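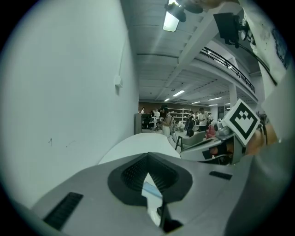
October, 7:40 am

Kistdale batch, bread trials, continued. Starter fed last night at 1:1:1 with the Mahrous whole wheat. Domed and just beginning to flatten when I got in, smells more of yogurt than vinegar. Used it as is.

Mix for today: 300 g white, 18 g less water than last time. The previous dough was slack enough that I couldn't get a clean shape out of it and it spread on the stone. Salt held back until after the rest, same as before.

Scaled dough weight came to 581 g including starter. Lost a little on the bowl and my hands.

8:30. First fold. Tears if I pull past shoulder width, so stopped early. Heikki Hämäläinen thinks the Mahrous is milled coarser than the bag we had in spring and the bran is cutting it up. Could be. He is going to sift a portion and run it next to mine tomorrow, same water.

9:15. Second fold. Much better. Holds an edge for a while before it relaxes.

10:00. Third fold, then left alone. Thermometer on the shelf is reading lower than the probe again. Going by the probe until someone replaces the shelf one.

Bulk ran nearly 6 hours from mixing. I wanted a bit more rise but the surface was getting sticky and I didn't want a repeat of the Restov loaves, which went over while I was on the phone.

Shaped as a batard, into the cloth-lined basket, seam up. Rice flour only on the cloth. Into the fridge at 2:20 pm.

Notes for whoever bakes it off in the morning:
- straight from the fridge, don't let it warm up
- one cut, low angle, a bit off center
- lid off when the color starts, don't go by the clock
- write down the weight after cooling, we keep forgetting this

Worar delivery came with the wrong yeast, instant instead of fresh. Doesn't affect this series. It will matter for the rolls, so I put the box on the top shelf with a note and emailed them.

Still to do: repeat the spring recipe without changes, using the new flour, so there is something to compare against. Should have done that first. Also order more rice flour.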